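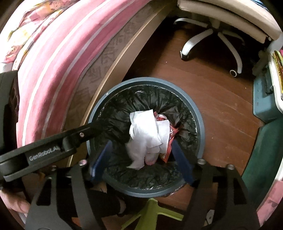
Lodow bin liners, 23 litre, black, tie handles

I bought a roll of these in January when the supermarket stopped doing the ones I had used for years. We are on the third roll now, so I have a fair idea of what they are like.

They come folded flat on a cardboard core, perforated between each bag. The perforations are good. One pull and the bag comes away clean, which I can't say for the Nuchit ones, where you often end up with a bag that has a split down one side before it has held anything. Opening the top takes a bit of rubbing between finger and thumb. If your hands are dry it can be annoying.

The size on the packet is accurate. In a round bin of the usual bedroom or study type there is enough length to fold a good cuff over the rim, and it stays put without an elastic band. In our kitchen caddy, which is square, the corners pull tight and the bag slides in on one side once there is any weight in it. I would go a size up for a square bin.

Strength is fine for dry rubbish such as tissues, wrappers, envelopes and dust from the hoover. For food waste I am less sure. A bag with teabags and potato peelings in it leaked at the bottom seam after two days, and the same happened with another a few weeks later. Kasun Wanigasekara at the allotment uses the Daltent ones for that and has offered me a few to try. They are thicker but cost nearly twice as much.

The tie handles are the weak point. They are cut from the same thin plastic as the rest of the bag, and if you fill it to the top there is not enough left to knot. I stop at three quarters. One handle has come off in my hand on the stairs.

There is a faint smell from a new roll, a bit like a shower curtain. It goes after a day or so out of the packet.

On price, I paid £8 for a box of 148, from the hardware shop by the station. Lucinda Ambrose found the same box online for less but had to pay postage, so there was nothing in it. The box says the plastic is part recycled but gives no percentage, and I would like to see one. It also has a tear-off front that is supposed to turn it into a dispenser. Ours ripped on the first go and the rolls now live loose in the cupboard under the sink.

I will buy them again for the bedrooms and the study. For the kitchen I am going to try the Daltent and will add a note when I have got through a roll.

Score: 8 out of 10 for dry rubbish, 5 for anything wet.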